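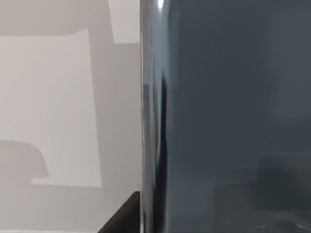
Jaster vacuum bottle, 34 oz: review after a summer of daily use

The Jaster is a double-walled stainless steel bottle with a screw lid and a separate pour spout. I bought mine on 2nd June to replace a Runby of the same capacity whose lid had cracked at the hinge. It has been filled every working day since, mostly with coffee, sometimes with soup.

Heat retention was tested at home with a probe thermometer. The bottle was preheated for five minutes, filled with water just off the boil, and left closed on a kitchen counter. After 9 hours the water was still too hot to drink without waiting. After 17 hours it was warm, fine for washing hands and poor for tea. Skipping the preheat made a clear difference in the first reading and a smaller one in the second. The Runby, tested with a borrowed lid, came out slightly behind on both.

The maker claims that cold drinks keep for up to 34 hours. I did not run the full period. Ice put in before bed was still present the following evening, and I stopped there.

The lid is the weak part of the design. It seals well, but the thread is fine and easy to cross if you start it at an angle. The gasket sits in a deep groove and needs a blunt tool to get out. Milk residue collects behind it – mine smelled by the second week, and a soak in baking soda cleared it. Spare gaskets are sold in pairs. Dilek Toprak, who shares an office with me and owns the smaller size, boils hers once a month and reports no swelling.

Pouring is clean at a steep angle and drips at a shallow one. The spout takes 9 seconds to fill a standard mug, slower than the Runby.

The finish has held up. There is one scratch near the base from a bike cage and a small dent at the shoulder from a fall onto tile. Neither has affected performance. The base has no rubber foot, so it is loud on a hard desk. A silicone boot from Fludeck fits, although it has to be removed for most car cup holders.

Cleaning requires a long brush. The manual says hand wash only for the body; the lid may go in the top rack.

Recommended for hot drinks over a working day. For soup, buy something with a wider mouth – the Teixeira food jar is easier to fill and far easier to scrub. I will update this review in September if the gasket fails.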